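How to clean the dust out of a desktop PC

Quick version, because I get asked this every November when the heating goes on and everyone's fans start howling. Takes over 60 minutes the first time. Less after that.

What you need
Phillips screwdriver
Can of compressed air, or a small electric blower (mine is a Tarnetti, does the job)
Soft paintbrush, clean and dry
Cotton swabs
Rubbing alcohol
A cup for the screws

Step 1. Shut down and unplug
Full shut down, not sleep. Switch off at the back, pull the power cord, then everything else. Take a phone pic of the cables first if you don't trust your memory. Hold the power button in for a few seconds to drain whatever's left.

Step 2. Go outside if you can
Garage, porch, whatever. It makes a mess. I did one in the kitchen once and was wiping gray fluff off the toaster for a week.

Step 3. Open it up
Usually two screws at the back, then the side slides off. Touch bare metal on the case before you touch anything else. Do it again every time you walk away and come back.

Step 4. Filters and fans
Pull the front filter and rinse it, let it dry all the way. Hold each fan still with a finger while you blow it out - letting them spin up on the air can wreck the bearings. Short bursts. Keep the can upright or it spits liquid.

Step 5. Graphics card
Skip this if it looks clean. Otherwise lay the tower on its side, unplug any power lead going to the card, undo the bracket screw, press the latch at the end of the slot and lift straight up. Brush the fan, blow thru the fins. Going back in, line it up over the slot and push down evenly till the latch clicks. No rocking it.

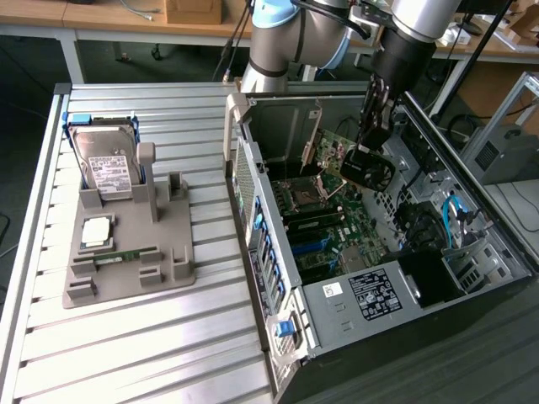 Step 6. Close up and test
Screws back, filter back, cables back. Listen when it boots. A ticking sound is nearly always a cable touching a fan. No picture on the screen - reseat the card, check its power lead.

How often
Twice a year for me. Pets or carpet, make it four. Tùng Đinh wrote in to say he does his montly, wich seems like a lot but his dog sleeps on the thing.

Updated February 26, 2025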